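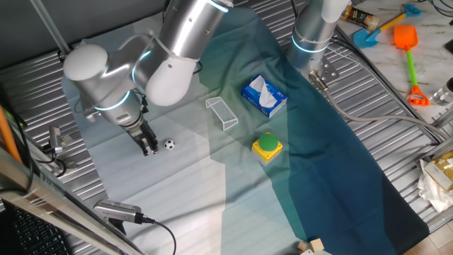 Right, thread about our day of fault 54, seeing as a few of you asked why I went so quiet. Long one. Get a tea.

Quick background for anyone new. I look after the two-arm cell at Gonmont. Both arms work off the same table, they share a workspace, and they're meant to share a stop. Hold on to that "meant to".

In April we swapped the old controller software for Raseck, mainly so both arms could be run from a single task file. Lovely stuff. I was very smug about it and I believe I posted a thread saying so. Please don't go and find it.

Anyway. I was running the football task, the left arm was partway through its move and it threw a 54, which in our setup is "joint torque over limit". Fine! Happens. It usually means I've set a height wrong and the fingers are leaning on the cloth.

Left arm stopped dead, exactly as it should. Right arm did not. Right arm carried on with its own bit of the task for five more seconds, perfectly happy, as if its mate hadn't just keeled over.

Five seconds doesn't sound like much. Stand next to it and count. I had time to look at the left arm, look at the right arm, say a word I won't type, and put my hand on the stop.

No one was hurt and nothing got bent. I was outside the marked line, where I'm supposed to be. But the natural thing to do when an arm faults is lean in and see what it's caught on, and I've done that more times than I'd like to admit. If I'd leaned in this time I'd have had my head down at one arm while the other one was still moving behind it.

So, tags on everything, power off, log the incident, THEN start being curious. In that order. I've been bad at the order before.

First theory was the Koveck box, the little safety relay unit that takes a stop from either arm and passes it to the other. I've never liked it. It clicks. I was all set to blame it and write a very cross email.

Bench tested it for a whole morning. Not a thing wrong with it. Clicked every single time. Sorry, Koveck box.

Second theory was me, and I'm afraid second theory did rather better.
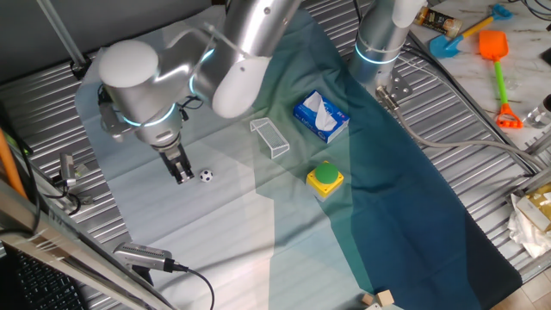

Football task on the shared cloth, gripper just to the left of the ball.

The way I'd understood it, any fault on one arm opens the safety circuit, the Koveck box sees that, and the other arm drops out too. That's true for the stop button. Press it and both arms go down together, I've tested that loads.

A torque fault is a different animal. The arm's own controller handles it. It stops itself and then tells everybody else over the network - politely, in a message, like leaving a note on the fridge.

And the message goes to Raseck, which looks up the fault number in a table to decide what the other arm should do. The old software had a table as well. When I moved our settings across in April I copied the table over by hand. You can see where this is heading.

Fault 59 is "joint encoder warning". For that one we let the other arm finish its current move before pausing, and that's on purpose. I'd put the 59 behaviour on the 54 line. One row out. That's the whole bug.

So the right arm was doing precisely what I had told it to do. The five seconds was just how long its current move had left. If it had been a longer move it would've been a longer wait, and that's the bit that's bothered me ever since.

Been through the cabling too, while everything was off, as I didn't trust any of my earlier work by this point. Every connector reseated, every run traced back to its box with a torch in my teeth. The black cables hanging in loops down beside the left arm took the longest, there's a bundle of them and they all look the same once you're underneath. I've now labelled both ends, which I promised to do when we built the thing.
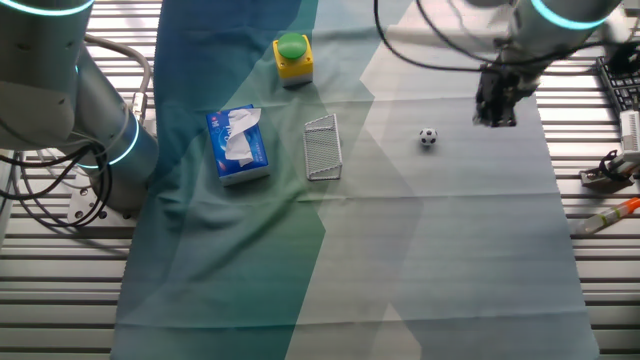
What's changed:

The table's gone. Any stopping fault on either arm now opens the hardware circuit, so the Koveck box deals with it and Raseck doesn't get a vote. Encoder warnings still go over the network.

I also wrote a start-of-day check that fakes a fault on each arm in turn and makes sure the other one drops out. It's dull and I have to sit through it before I'm allowed to run anything. I've already tried to talk myself out of it once.

Kováčik, who do our yearly inspection, have had the full write-up and are coming back early to go over the new wiring. Until then it's reduced speed only, and the football is painfully slow to watch.

Thing I keep chewing on: we'd tested the stop button over and over, and never once tested a fault. All the ticks on my sheet were for the button. If you run two arms over one table, go and check yours, please, and check it with every type of fault you can trigger safely.

Somebody's bound to ask what caused the torque fault in the first place. Height was set two millimetres too low. Fingers on the cloth. As usual.

If anyone has a nice way of comparing fault tables between software versions, I'd love to hear it. Mine was a printout and a ruler, and look where that got me.

September 4, 2018
59 shares · 54 comments

More from this account
Moving both arms to Raseck: first impressions
Why my gripper kept letting go of wooden cubes
Cable labels, a confession
Getting a cloth to lie flat on a ribbed table
What to have ready before Kováčik turn up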